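4.3 Moving the Wedham desk and setting the feet

Read this section before you move the desk to another room or after new flooring has been laid.

1. Clear the tabletop and unplug anything that runs from it to the wall.
2. With a second person, lift the desk by the side rails. Do not drag it — the feet are not made to slide.
3. Set it down at least 45 mm from the wall so that cables are not pinched.
4. Turn each foot by hand until the top no longer rocks. The feet adjust by up to 11 mm.
5. Tighten the lock nuts with the key supplied.

Caution: Do not unscrew a foot past the red line on its thread.

Note: On wooden floors, fit the felt pads (part 28) before step 4. Pads fitted afterwards will alter the level and you will have to start again.
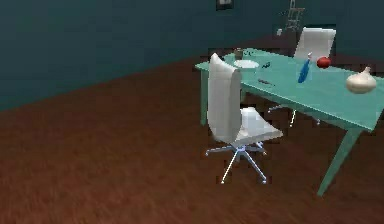
Fig. 6. Turquoise desk standing at an angle on a wooden floor.

6. Check the level again after a week of normal use. Floors in older houses may settle a little under the load.

Spare pads and lock nuts can be ordered from the Dokutthorpe parts desk.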